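Cladum Lidded Countertop Canister, Cream White

Item 1741 — sold singly

We stock a lot of plastic kitchenware and we don't get excited about much of it. The Cladum canister is made by Hayashi, and the carton says it will "transform your counter." It won't. It holds dry goods and keeps the lid on. After several months of using one in the shop kitchen, we think it does that well enough to sell.

The shape is the first thing customers ask about. Most canisters this size are a straight tube or a box. This one has a domed lid, a round bowl-shaped body and a narrower lower section, and it takes up more shelf height than you'd guess from the volume. If your cabinets are tight, measure before you order. Returns for "too tall" are the most common kind we get on this item.

The maker calls the lid finish "stone touch." It's plastic with a pebbled texture. We will say that the texture hides fingerprints better than the smooth matte body does, and that it's easier to hold with damp hands.
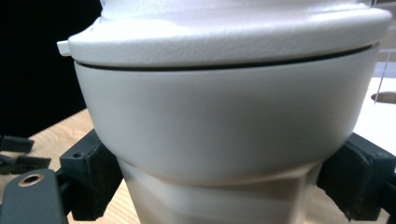
Can it go in the dishwasher?

Top rack only, with the lid off, and we'd still wash it by hand. The body came through our dishwasher fine, but water collects under the lid rim and takes most of a day to dry out. Don't put flour back in until it has.

About that "airtight" claim. Hayashi prints it on the label and we've left it out of our own listing. Parvaneh Ranjbar in our returns department kept crackers in hers through a humid August and they were soft inside a week. Coffee beans, rice, dry pasta and dog biscuits have all been fine. For anything that goes stale fast, buy something with a proper gasket and clamp. We carry the Drarudau jar for that, and it costs less.

The maker also quotes 4000 openings for the lid. We have no way of checking that and neither do you. What we can tell you is that ours gets opened all day long and still closes the way it did in December, when we unpacked it.

Katsuhiko Takagi, who does our buying, thinks the price is high for what it is. So do I. You are paying partly for the look, and if the look does nothing for you, the plain Gitodis tub two shelves down will keep rice just as well.

Details

Contents weight, long grain rice: 449 g with the lid fully closed
Color: cream white
Material: plastic
Cleaning: warm water and mild soap, no scouring pads
Not for: microwave, oven, freezer, hot liquids
Warranty: 3 months against cracking, from the maker, with receipt

Replacement lids are not sold separately. We've asked twice. If yours breaks inside the warranty period, send the whole canister back to us and we'll deal with Hayashi.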